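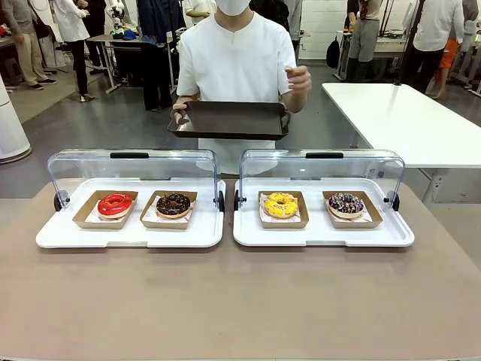

透明翻盖托盘取甜甜圈，深度老是出洞，大家怎么处理？

楼主　Flandine老用户
任务：人说要哪一个，机械臂从两个翻盖展示托盘里取出对应的甜甜圈，放到对面的人端着的托盘上。感知用Dornora，规划用Skustus自带的采样规划器。
问题在翻盖。盖子掀开后在深度图里断断续续，点云里时有时无，规划器有时直接从盖子中间穿过去。另外，红色那只釉面反光，深度缺一块，抓取位姿会跳。
日志里一共1,388次规划请求，有175次因为碰撞检查前后不一致被打回。

2楼　ruawai_dev
别指望深度相机看透明件。把盖子当已知几何，量好转轴位置，开合角当一个关节写进场景描述，碰撞体用凸包，外扩8毫米。

3楼　慢速伺服
不太同意2楼。托盘一挪位置，固定模型就全错，外扩再大也没用。我会用RGB分割找盖子上沿的黑色把手条，每次规划前重新估一次位姿。

4楼　ruawai_dev
回3楼：我没说位置写死。托盘是白色不透明的，位姿好估，盖子挂在它下面做子坐标系就行。把手条太细，手臂一挡就丢。

5楼　楼主
贴一张手臂下探时的。 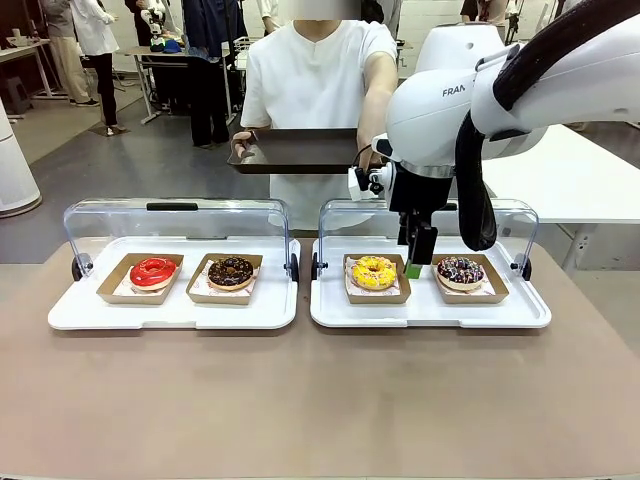

图：夹爪下到黄色和彩针巧克力两只之间，绿色指垫碰到黄色那只的纸盒边

指垫碰的是盒边，所以想问第二件事：目标该设成甜甜圈还是整个纸盒？

6楼　慢速伺服
夹纸盒。釉面的深度缺口就不用管了，分类只看颜色。

7楼　kongjian_7
夹盒子要小心，牛皮纸盒敞口，侧壁软，力大了会瘪。先上阻抗控制，把接触力阈值调低。还有，对面的人端着托盘，手也在工作空间里，你碰撞场景里有人手吗？

8楼　楼主
目前只有托盘平面，手没有。这个先补。
盖子按2楼的子坐标系改，3楼的把手条检测留作校验，两边相差超过2度就停下重估。周六跑完把日志贴上来。

9楼　慢速伺服
校验可以，被手臂挡住的帧记得跳过，不然会一直停。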